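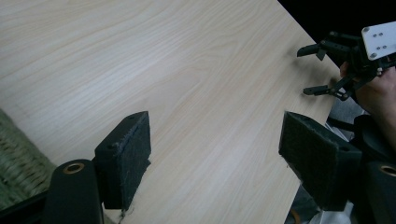 Unit 4: Phones, family and distance

Handout for the seminar on January 19, 2022

Welcome back! We've spent three weeks on theory, so now we get to the part of the course I love most, which is watching what people do with an ordinary phone once it becomes part of family life. Our main reading is Ayodele Ogundipe's study of voice messages in Kistville, and it's a treat. Read chapter 2 in full and skim chapter 5.

Background to the study

Kistville is a small town that many younger adults leave for work in Doston. Ogundipe lived there for 11 months and collected 3,363 voice messages, all shared with permission, from 9 extended families. She also sat in on meals, church events and a lot of long bus rides (the bus ride section is wonderful, don't skip it).

Key terms

Ambient contact: staying loosely in touch all day through small messages that don't need an answer.

Kin-keeping: the work of holding a family together, such as remembering birthdays, passing on news and smoothing over fights. Older women did most of it in Kistville, and the phone added to the load.

Relay: a message recorded by one person and played aloud to others. Look closely at the grandmother who records a single greeting and has it played in four different kitchens!

What to look for as you read

Why do people pick voice over text? Reading skills are part of the answer, but Ogundipe spends far more time on tone, teasing and background noise. One son in Doston says he keeps old messages for the sound of the rooster.

Who gets to be silent? Compare the treatment of sons and daughters who don't reply. I think this is the strongest argument in the book, and I'd love to hear from anyone who disagrees.

How does this compare with the Ridgeway material from Unit 2? There, families shared one handset, and privacy meant something quite different.

For next time

Write a response of about 300 words on one message from the appendix. Choose one that puzzles you. Bring a printed copy, as we'll be trading them in pairs.

The field report for the final project is due in May. Start thinking about a site now, and come talk to me early if you want to work with people outside your own family.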